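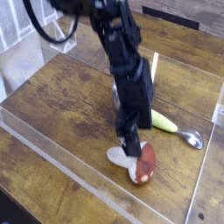

Surely the old rules must have something in them, one student wrote after the March session, or people would have stopped passing them on. I doubt it. A rule can last for centuries if most of those who use it never meet the one mushroom that would prove it wrong.

## Session 4: Folk rules for wild mushrooms

**Rules you will hear in Wutholm and everywhere else**

- A silver spoon turns black in a pan with poisonous ones. It doesn't.
- If the cap peels, you can eat it. The death cap peels.
- If slugs have been at it, it's safe. Slugs aren't people.
- Boiling gets rid of the poison. Death cap toxins survive cooking.

Ask of each rule: who tested it, on which species, and what happened to the ones who got it wrong?

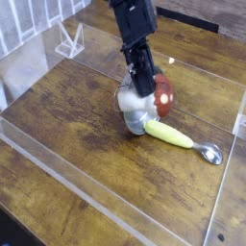 Colour is the rule people give up last. We learn very young that a spotted cap means danger and a plain one means supper, and I can't see that either half has earned its place. The plush one has two round cream spots on a reddish-brown cap, and anyone would know it for a mushroom, but a toy maker's idea of a spot is no help in a wood. On a real fly agaric the spots are scraps of a skin that covered the young cap, and heavy rain can wash them off. The death cap is often a dull green and usually has no spots at all.

The Bultilard pocket guide lists 59 species with one colour photo each. I'd want to know how old each specimen was and what the light was like before I trusted any of them.

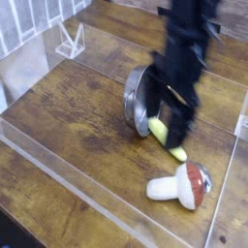
The same goes for phone apps. A high score on a maker's own test photos tells you little about a half-eaten specimen in poor light, and I have yet to see one that asks to look at the base of the stem.

**Before next time**

Pick 2 folk rules from your own family. Write down what would count as evidence against each. Please don't eat anything.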